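Kilance Project Report: Writing a Code of Practice for Hand-Held Gripper Recording

Student: Flynn Costigan
Supervisor: Tane Tomoana
Submitted December 2020

1. Background

The Kilance project collects demonstrations of simple table tasks with a hand-held gripper. A person holds the gripper, does the task, and the recording is later used to train an arm to do the same thing. My part of the project was the rules. When I joined in May, each operator had their own way of laying out the table, holding the tool and deciding what counted as a finished task. Two operators could record the same task and the results would not match.

I was asked to write a short code of practice that a new operator could read in one sitting. It covers the table, the gripper and the labelling. It does not cover the arm, which has its own lab rules under Wihongi.

2. Method

I read through the notes left by earlier students, then sat in on sessions and wrote down each point where two operators did something differently. I sorted these into draft rules and tried the draft on the place-setting task. That task uses a tray, a fork, a placemat, and a plate or bowl. I picked it for the fork, which is thin and shiny and hard to pick up cleanly off a flat surface.

The first draft had 14 rules. The final version has five, and each of them is something an operator can check without asking anyone.

3. The rules

Rule 1. Set the table before the gripper is picked up.
All items for the task go on the table first. The placemat goes down flat and the dishes go on it. Nothing is added or straightened by hand once recording starts. If something has to be moved, the operator stops and starts a new recording.

Rule 2. Check the finger pads.
The pads on the inside of the fingers wear and go ragged along the edges. Some fraying is allowed. A pad must be replaced if it has come away from the finger or if bits of it are dropping on the work. The operator writes the pad condition in the Tarska log as good, worn or replace. I wanted a measured limit for this rule but could not find one that people would use at the bench, so it relies on looking.

Rule 3. Open the fingers fully before moving in.
The operator comes in with the fingers wide apart, so that the rim of the tray and the nearby dishes are clear on both sides. Closing early was the most common fault I saw. It pushes the item along instead of gripping it, and on a tray the fork ends up against the rim.

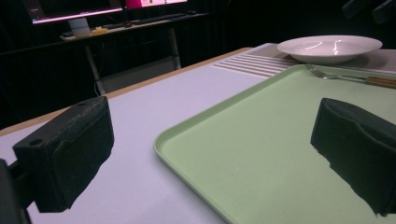 Rule 4. Keep one item between the fingers.
Before closing, the operator checks that only the item to be picked up lies in the gap. With the fork this takes some care when it lies close to the edge of the tray and a plate is right beside it. One finger goes over the tray and the other over the plate, and neither should press down on what is under it. If the gap can't be cleared, the approach is made again from a different side. 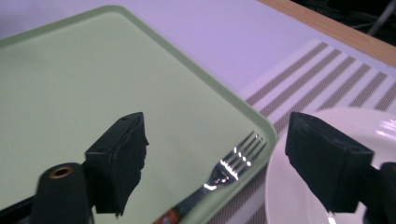
Rule 5. Label what happened, not what was meant to happen.
A dropped fork is labelled as a drop, even if the operator picks it up again and finishes the task. Failed recordings are kept. Earlier practice was to delete them, and this made it impossible to tell how often a task went wrong.

4. Trial of the rules

We used the draft for 132 recordings. Operators were given the rules on one printed page and no other training. I then went through the log in Tarska and compared each entry with its recording.

Rules 1 and 5 were followed well. Rule 3 improved after I changed the wording from "open enough" to "open fully". Rule 2 was the weakest. Operators filled in the pad condition at the end of a session from memory, so I moved that field to the top of the form and made it required.

Rule 4 caused the most discussion. One operator felt it slowed the work down, and it does. We kept it because a recording where a finger catches a second item is hard to use later.

5. Limits

The rules were tried on one task, at one table. I did not test them with soft items such as cloths, and Rule 4 may need different wording for those. The Urnari gripper has narrower fingers and I had no time to try it.

6. Recommendations

Keep the code to one page. Review the wording at the start of each term with whoever is recording at the time. Add a spare set of finger pads to the bench kit. Find a simple way to measure pad wear, which would make a good small project for another student.

7. Thanks

Thank you to Tane for reading every draft, and to the operators who let me watch and take notes.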